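**Oil or wax for a pale table top?**

**riet_vw**
Hello all. I have bought a second-hand table, a Sarance, and I want to protect the top before December. My neighbour says hard oil. The shop sold me Skimex wax for 23 euros. I sanded one corner with 800 paper, as the tin advises, and now I am afraid to continue. Which one keeps the wood pale?
Riet Van Wijk

**lesirora**
Wax. Oil makes every pale wood yellow, I did it once and I regret it.

**ferri9**
I do not agree with lesirora. A white-tinted oil stays pale for years. Wax is nice until the first hot cup — then you have a ring and you start again.

**lesirora**
Use a saucer then? I have had wax for 9 years and no rings.

**driss_b**
Both can be good, it depends how you live with the table. We eat at ours every day, so for me it is oil, two thin coats. 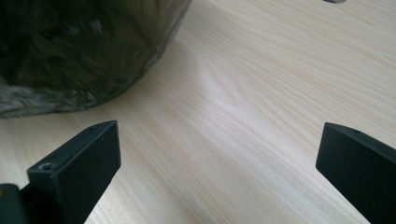 My own advice is to test under the table first and to look at it next to a window. Pale wood changes very much with the light. You can see it on this top: in the middle it looks almost white from the reflection, and to the right the fine wavy lines of the grain come out much better. So please do not judge the colour from one spot.
Driss Belhaj

**ferri9**
Good point about the light. But 800 is too fine before oil, it will not go in well.

**riet_vw**
Thank you. I will try both under the table this evening and write again when they are dry.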